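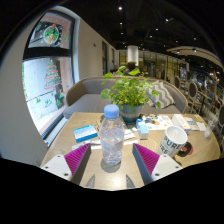

Siv Granström wants to know how a robot can drop a bottle it has already picked up hundreds of times. The short answer is that the robot was working from a wrong number.

## How the fault started

A gripper has two fingers. A sensor measures the gap between them. With a hand-held gripper, a person does the moving and the sensor records the gap. A robot can then learn from those records.

The robot Ra learned from 353 records. In 136 of them the sensor had slipped out of place, so each gap was written down 10 millimeters too wide. This is called a calibration error – the tool measures, but its zero point is wrong. 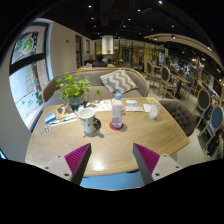 *Fingers open, bottle on the red coaster.*

When Ra used what it had learned, it sometimes stopped closing too soon. The fingers touched the bottle but did not press on it enough. Friction is the force that keeps a held object from sliding, and weak pressure gives weak friction. The bottle fell.

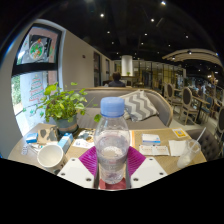 Couldn't it just squeeze as hard as it can every time, one reader asks. It could, but a thin plastic bottle would buckle, and a finger caught in the gap would be hurt. Keep your hands away from any gripper that is switched on.

## The repair

The team at Nestbridge did this in February:

1. Switched the robot off.
2. Closed the fingers fully and set the reading to zero.
3. Removed the 136 bad records.
4. Ran 100 test grips with an empty bottle.
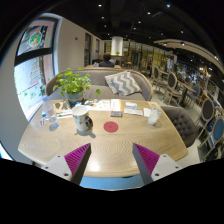
*Bottle at the left, coaster in the middle, gripper open.*

The zero check is now done before every recording session.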